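Duvus releases version 4 of Braven, its planning and perception software for two-armed robots

CUSSTEAD, May. Duvus, the robotics software company, has released version 4 of Braven, a package that plans and controls the work of two robot arms sharing one table. The release adds a new planner for loose, light and transparent objects, a revised hand-tracking module for demonstrations, and a set of tools for checking recorded data before it is used for training. It is available to existing licence holders now.

Clear plastic remains difficult for robot perception. Depth sensors often return the surface behind a bottle in place of the bottle, and the shape of a used bottle changes each time it is gripped. Earlier versions of Braven relied on a fixed model for each object. Version 4 drops this requirement. The perception module estimates an outline, a long axis and a likely cap end for each item, and attaches a confidence value to each of the three. The planner reads these values directly. Where confidence in the cap end is low, it selects a grasp near the middle of the body and defers any decision on orientation until the object has been lifted.

The second main change concerns the order of work. In version 3, each arm was given its own queue and a collision check was made at every step. Both arms now draw from a single queue, and the planner may assign two neighbouring objects to two arms at once if the grasps can be reached without the wrists crossing. Objects lying against a wall or under another object are held back until the space in front of them is free. Planning runs at 18 cycles per second on the reference computer, and a plan can be replaced in mid-motion without stopping either arm.

Demonstrations by people are the starting point for most Braven tasks. The operator wears a band of printed square markers on each wrist, and the software recovers the position and rotation of both wrists from the head camera view. Finger positions are estimated separately. Bottle sorting is one of the tasks supplied with the release, and was chosen for its mix of labelled and unlabelled items, capped ends facing different ways, and close spacing.

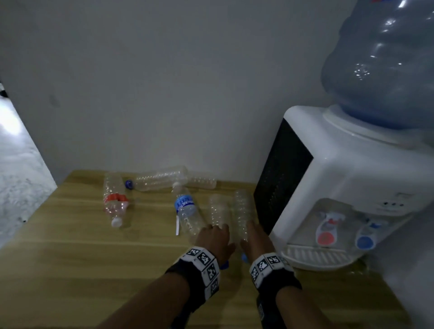 Bottle task, operator's view: both hands at the two unlabelled bottles nearest the water dispenser, with marker bands on the wrists.

The revised tracking module handles partial loss of markers. A band is treated as one rigid ring, so a wrist pose can be recovered when a single square is in view. When no square is in view, the module carries the last motion forward for up to 4 video samples and then marks the gap as missing. Missing spans are kept in the file and flagged. They are not filled by default, though a smoothing filter can be switched on for each recording.

A new command-line tool, Ochoa, is included with the release. Ochoa reads a folder of recordings and reports timing faults, dropped video, marker gaps and sudden jumps in wrist position. Each recording is given a pass, a warning or a fail, and the limits are set in a plain text file. In a trial at the company's Cusstead laboratory, Ochoa was run on 89 recordings of table-top tasks. It also writes a short log for each recording, which can be opened in the Braven viewer at the point where a fault begins.

Fixed furniture and equipment can be marked as keep-out volumes. These are drawn in the viewer as boxes or upright cylinders and saved with the task. Version 4 adds a margin setting for each volume, so that a wide margin can be held near an appliance and a narrow one near a bare wall.

Task files from version 3 open in version 4 without conversion. Task files from version 2 must be passed through the supplied converter, and any object models they contain will be ignored unless the old perception module is selected. The old module will be removed in the next major release. Plug-ins that call the separate arm queues will need to be changed, and the migration notes list the affected functions.

About Duvus
Duvus develops control, perception and planning software for robots with two arms. The company is based in Cusstead. Its products are Braven and Ochoa.

Release notes, migration notes and licence terms are available from the Duvus press office on request.

Ends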